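**Gripper pads keep collecting lint – clean or replace?**

Posted in Handling & Automation by cai_banside

We have a two-finger gripper with black fuzzy pads on the inside faces. They pick up white fibers from soft items and the edges have started to fray. Last Wednesday it dropped 6 parts in one shift. The cycle counter says 1611 since the pads went on. 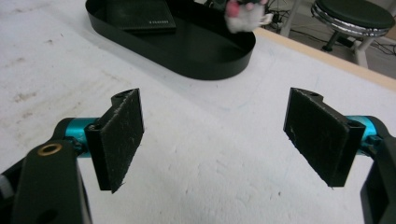 I tried compressed air and it didn't do much. The fingers still open all the way and nothing feels loose by hand. Is there a normal way to clean these, or do I just order new pads?

**2 replies**

**Menaka Amarasinghe** (accepted)

Tape first. Open the fingers fully, stop the arm, lock it out, then press packing tape on each pad and pull it straight off. Stiff nylon brush for whatever is left. No solvent – it gets into the adhesive.

Fraying is a different matter. Trim long threads with small scissors, but if a corner lifts, change both pads as a pair and redo the closed position afterward. New ones are thicker. Wipe the table too or the lint comes right back.

**nurnura654**

Ours were always like that, we went to rubber in November. No idea if it fits yours.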